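Textiles for Everyday Use, Unit 2: Knits and How They Behave
Notes to go with the Thursday evening class 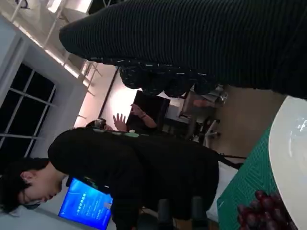 Last time we spent nearly the whole evening on woven cloth, and I know a few of you went home with your heads full of warp and weft (I did too, and I've been teaching this for years!). Knits are a friendlier subject in some ways, because you already know a great deal about them from getting dressed in the morning. You know that a T-shirt gives when you pull it over your head and a dress shirt doesn't. What we want to do in this unit is put some names to what your hands already know.

A woven cloth is made of two sets of yarns crossing each other at right angles. A knit is made of loops, each one pulled through the loop below it, and a loop has slack in it. When you tug on a knit, the loops change shape before the yarn itself has to stretch at all, and that is where most of the give comes from. You can get a surprising amount of stretch out of plain cotton this way, with no elastic anywhere.

Columns and rows

The loops that run up and down the cloth form columns called wales. The loops that run side to side form rows called courses. If you mix these two up, don't worry, everybody does for the first month or so. I remember it by thinking of a course of bricks, which also runs sideways.

Jersey

Jersey is the plain one. It has a smooth side with little V shapes and a bumpier side with little arches, and if you cut a piece and pull gently along the cut edge it will curl up on you. That curl drives beginners wild. Pin generously, press before you cut, and be patient with yourself.

Rib

Rib is made by alternating columns of knit and purl stitches. A 1x1 rib has one of each in turn, and a 2x2 rib has two of each, and so on. The columns draw in toward one another when the cloth is at rest and open out when it is pulled, so rib springs back far better than jersey does. It also lies flat at the edges, bless it. Cuffs, collars and waistbands are the usual places to find it, but whole sweaters are made of it too.

Our swatch cards this term come from Skuvon and Merkach. The Skuvon rib is the fine one and the Merkach is chunkier, and I'd like you to handle both before you read the labels on the back. The Pastell jersey is in the same envelope. Please put the cards back in order when you're done, as the other group uses them after us.

Measuring stretch

Fold your swatch, mark off 4 inches along the fold, going across the wales, and hold one mark at the zero on your ruler. Pull until the cloth begins to resist, and read where the other mark lands. If it reaches 5 inches, you have 25 percent stretch. Then let go and measure again, because recovery matters every bit as much as stretch.

For next week

Measure one knit garment from home, at the body and at the cuff, and write down both numbers. Read pages 14 to 21 in the Kerr workbook, and skip the section on warp knits for now, we'll get to it together.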